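Dialogue notebook, Kaminitz series two
2 Oct 2025
Entry by Thomas Pellegrini
3 comments | 2 shares

Carried over from the last entry: replacement lines for Benedetti in the interrogation episode. The network has asked for the part to sound continuous with the first series, and the change of lead makes that harder than it was. The old actor was recorded close and dry in nearly every interior. The new one projects more, stands farther off the boom, and has a lot more room on him. Today was for finding out how much of that is the performance and how much is us. 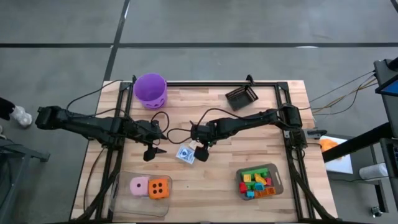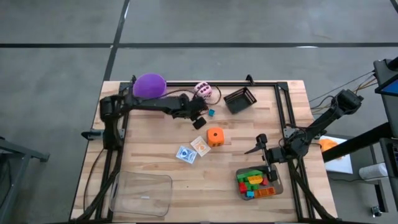 Started from the locked cut. The conform came up clean apart from event 1397, the phone call in the corridor. The edit list points to the alternate take, the guide track has the circled take, and the picture agrees with the guide. Relinked by hand to the circled take and checked it against the slate. Mouth movement is right on both consonants in "deposit." I have left the old link muted underneath in case editorial meant to change picture as well. Question sent to Gurberg. No answer yet, so treat that event as provisional.

Cue list as it stands: 9 cues for Benedetti. Four are technical, three are script changes, and two are there at the director's request for a quieter reading. I would drop one of the technical ones. It was flagged for a refrigerator hum in the kitchen set, and the hum comes down far enough with ordinary filtering that the production line is usable. A real line with a little hum left behind it is better than a stage line that needs help all the way through.

Filtering, for reference. High-pass at 100 Hz on the boom, gentle slope. Tried 200 Hz first and it took the chest out of the voice, which is most of what viewers remember about the character. At 100 Hz the hum fundamental is reduced and the harmonics are still there, so those were notched one at a time. Do not copy the notch settings to the corridor. Different location, different hum, and the notches will thin out the voice with nothing to show for it.

Body mic against boom. Lined up by ear first, then by waveform on the door slam. The body mic leads the boom as expected, and the lead changes when he crosses to the window. A single offset is therefore wrong for the whole scene. Split the clip at the chair scrape and used a separate offset on each side. The split is hidden by the scrape. With both mics open there is still some combing on the turn, so the body mic is ducked there and the boom carries it alone. That sounds farther away for half a line. It matches the picture, where he has his back to us.

Now the comparison that matters. I took three interior scenes from series one and three from series two, similar rooms, similar shot sizes, and listened at the same monitor level. Differences I would sign my name to:

Series one has more low-mid energy in the voice and almost no late reflections. Series two has a clear early reflection off what I assume is the table. The set changed between series and the old table had a cloth on it in every scene I pulled.

Breaths are louder in series two. This is performance. The new lead breathes in before a question and the old one did not. I took them down on one pass and put them back on the next. With the breaths gone he sounds edited, and the scene loses its timing. Leave them in, trim only the ones that land on a cut.

Consonants are softer in series two. Also performance, partly. Some of it is distance from the mic. A small lift in the presence range helped the wide shots and made the close shots harsh, so it is automated by shot and off in close-ups.

Conclusion on the main question: most of the mismatch is the room. The reflection can be reduced, the voice cannot be turned into the other voice and we should stop trying. The note from Gurberg uses the word "seamless." I will write back that we can match distance and tone and that the rest is casting.

De-reverb trial. Ran Altell on the interrogation scene at three strengths. Light setting: reflection reduced, tail intact, no obvious artifacts on my speakers. Medium: tail shortened, and the ends of words start to close too early, worst on "-ing" endings. Strong: not usable, swirl under every pause. Went with light, printed to a separate track, original kept below it with matching clip boundaries. Anyone picking this up should be able to swap back without hunting. Please do not run the process a second time on the printed track. That was done in July on the courtroom scene and we had to rebuild it from the production sound.

One thing I did not expect. The light setting moved the signal later by a small amount and the session did not compensate for it. I noticed because the printed track and the original phased when both were left open. Measured against the door slam, nudged the print back into line, phasing gone. Earlier prints from this tool should be checked the same way. I have done the interrogation scene only.

Room tone. The production mixer gave us a good long take of the interrogation set and a very short one of the corridor. Looping the corridor tone gives an audible pulse, a chair creak coming round again. Cut the creak out, reversed alternate sections, and crossfaded each join over 200 ms. Shorter fades bumped. It now passes in the mix but not in solo, and solo is not how anyone will hear it.

Stage notes for the replacement session, so they are in one place:

— Record boom and body mic together on separate tracks. Last time we only got the boom and the wide shots took twice as long.
— Keep the actor standing for the corridor call and seated for the interrogation. The seated voice is noticeably lower.
— Play him the production line before every take, picture and sound, then sound off for the take itself.
— Ask for one take at the level he used on set before the director asks for the quieter reading. We need the safe version whatever gets chosen.
— Log the mic position. A note with the distance and angle is enough.

The two quieter readings worry me a little. The other actor in that scene answers at full voice and was plainly reacting to full voice. If Benedetti comes down, her reply will seem to come from a different conversation. Options are to replace her line too, to lower it in the mix, or to leave his alone. Lowering it in the mix was tested with his rehearsal recording and is not convincing, since a loud voice turned down still has the tone of a loud voice. I would leave his alone. The director should hear both before the stage is booked.

Music and effects version. The phone voice at the far end of the corridor call is currently baked into the dialogue stem with its filter on. It has to be separate and unfiltered as well for the dubbed versions. Rebuilt from the dry recording, filter moved onto its own bus. The first pass of the filter was too narrow and lost the word "Thursday's" altogether, so it has been opened up at the top. Still reads as a phone.

Loudness was checked at the end of the pass with temp music in. Dialogue sits steady through the interrogation and drops in the corridor. Not corrected yet. No point until event 1397 is confirmed, as the alternate take is louder.

Open items

Event 1397, waiting on Gurberg.
Director's decision on the quieter readings.
Delay check on all earlier Altell prints, courtroom scene first.
Longer corridor room tone, if the mixer has anything else on the drive.
Kitchen cue, confirm it can come off the list.

Session saved under today's name with the previous version kept next to it. The comparison clips from series one are in the reference folder, read only. If you need to change their level for a test, copy them out first.

Back to top
© Kaminitz Sound Dept. Internal notebook, all rights reserved.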